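# 宿舍楼搞了个“床铺日”，我也跟着叠了一下午

2026年8月17日

上周路过布若佐夫斯卡楼（Brzozowska，大家都懒得念全名，就叫“布楼”），门口贴了张手写的通知：暑期住客换房前，全楼统一整理床铺，多出来的床单、毯子、布料可以送到一楼活动室，由 Mavden 社区小铺收走再分给新来的住客。我本来只是去还一把雨伞，结果被拉进去帮忙，一直待到晚饭时候才走！

活动是楼里的住客 Arsalan Soomro 张罗的。他二月份搬进来，那时候柜子里塞满了前几任住客留下的床品，有的连包装都没拆，有的皱得像刚从洗衣机里拽出来。他跟我说：“扔了可惜，留着又没地方放，那就干脆一起收拾一次。”他把通知写好贴出去，没想到头一个上午就有人抱着被套来敲门了（他当时还在刷牙）。

流程挺简单的：先把床上的东西都摊开，看看哪些自己还要用，要用的叠好放回去，不要的抖一抖，检查有没有破洞和污渍，再按大小装袋。每层楼有3个袋子，分别装床单、毯子，还有“说不清是什么的布”。最后这一袋永远最先满，里面什么都有，桌布、披肩、裁了一半的窗帘，我还翻出一条长得离谱的围巾，在场的人没一个肯认领。

我被分到四楼，跟着大家一间一间地走。说实话，看别人怎么铺床还蛮有意思的，有人喜欢素色，有人的床罩花得热热闹闹，房间一下子就亮堂了。我自己那套灰不溜秋的床单用了好多年，回家以后越看越不顺眼。
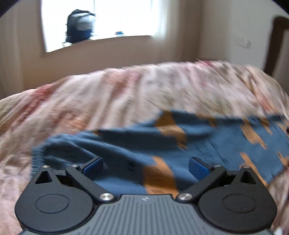
花床罩上还摊着一块带橙色图案的蓝布，窗台上立着一个背包。

叠东西这件事，我以前一直觉得没什么技术含量，结果被四楼的一位阿姨当场纠正。她说布要先拎住两个角，顺着一个方向抻平，再对折，千万别一上来就团。我试了几次，边总是对不齐，她就在旁边笑，笑完了又示范一遍。到后来我总算能叠出一个像样的方块，高兴得差点拍照发给我妈。最难的还是带松紧的床笠，阿姨教的办法是把四个角一个套一个，套好以后放在床上压平再折。道理我听懂了，手没听懂，最后那几条都是她叠的。

下午四点多，活动室的长桌上已经堆得很高。小铺来接收的人一件件登记，这一趟总共收了544件，光床单就有142条，比他们原先准备的袋子多出不少，只好又去阿西内（Asine）面包店借了几个装面粉用的大布袋。面包店老板很爽快，就是袋子抖开以后还带着点面粉，弄得好几个人袖子都白了。

这些东西会先送去 Droklow 洗衣房统一清洗，洗好后放回活动室，新住客登记入住时可以自己挑。老住客想换一套也行，跟楼下打个招呼就好。有几件破得比较厉害的，小铺打算剪开做抹布，已经有人预订了。

Arsalan 说下次想把窗帘也算进来，不过四楼那位阿姨提醒他，窗帘拆下来容易，挂回去可得有人爬梯子。他想了想，说那就先把梯子借到再贴通知。还有布料没来得及送的住客，这周内直接放到活动室门口的筐里就行，麻烦在袋子上写一下房间号和尺寸。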